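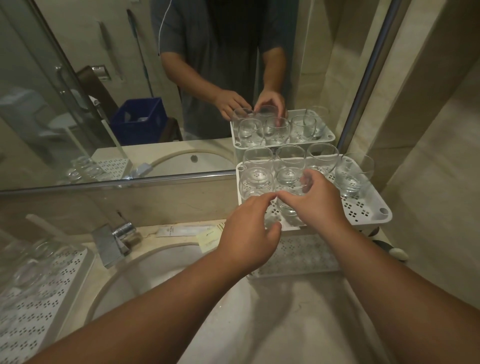 The Cleltillow two-tier drying rack is made for people who wash glasses in a small place and have no room to dry them. Many of our customers rent a studio or a guest room where the bathroom basin is the only sink, and a normal kitchen rack is too large for it. The upper tray of this white plastic rack holds six tumblers standing upright, and on a marble counter it fits between the basin and the wall side without covering the tap. The floor of the tray has small holes in a diamond pattern, so water goes down and does not stay under the glass.

The lower tray has the same kind of holes. It sits low, close to the counter, and it is good for the pieces you do not need so often. Please put these in from the front, with the hand flat – the legs are thin and it is better not to push against them.
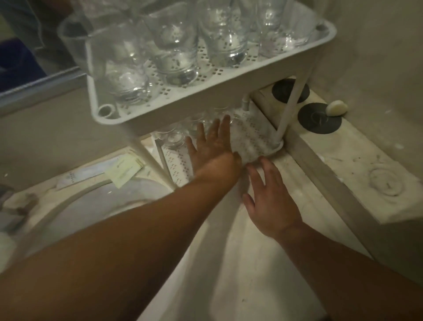

Six glasses on the upper tray, two more on the lower tray.

The rack comes in parts and is put together by hand, no tools needed. The posts go into the round sockets of the tray. Press until the tray is level, then load the heavy glasses first.

Care: wash with warm water and a soft sponge. Do not use in the dishwasher.

Colour: white
Material: plastic
Item number: 223
Delivery: 8 working days
Returns: 17 days, unused, in the carton

For orders from hotels and guest houses please write to Zixuan Yan at Chidiac. The next delivery to our store is expected in August.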